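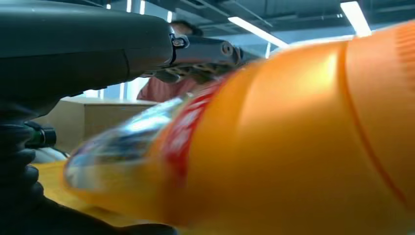 Home News Projects People Contact

Derkico starts second round of arm recordings

Derkico has begun a second round of recordings for Liltik, its project to teach a robot arm to handle ordinary household containers. The first round closed in February with 1760 usable examples. The new one is set to run until the total passes 2000, and work on a new version of the software will start then.

Each example is one attempt at one task, such as picking up a bottle, turning it on its side or moving it to a marked spot. An operator guides the arm through the motion while a small camera near the gripper records the view. The position of every joint is saved along with the video. The learning system is later given both and has to work out which movements go with which views.

Bottles take up most of the schedule this time. The first version of the system did well with boxes and cans but often closed its fingers too early on anything with a narrow neck. Large plastic bottles were the worst case, according to Mieczysław Grabowska, who runs the sessions. "It had seen plenty of them standing up," Grabowska said. "It had seen very few lying down, and hardly any while the arm was moving fast."

Fast passes were mostly thrown out in the first round on account of blur. They are now being kept. A printed label that can be read when the arm is still may turn into a plain band of color when it moves, and Grabowska wants the system to have examples of both. Recordings are still dropped if the joint data has gaps or if the operator stops partway through a task.

The list for the round has 17 containers on it, 14 of them plastic. Nic Giolla, which makes packaging for cleaning products, supplied part of the set. The rest was bought in local stores. Room lights are left on as usual during recording, and people in the room do not have to stay out of view.

Labeling is being handled by Musier. Its staff mark the moment the fingers first touch the object and the moment they let go, and note whether the task was finished. Failed attempts stay in the collection under a separate tag. Grabowska said those were useful for checking the system but would not be used to train it in this round.

Operators work in pairs and trade places after each set of attempts. The starting position of the container is changed every time, using a list printed before the session.

Derkico has not decided whether the recordings will be released outside the company.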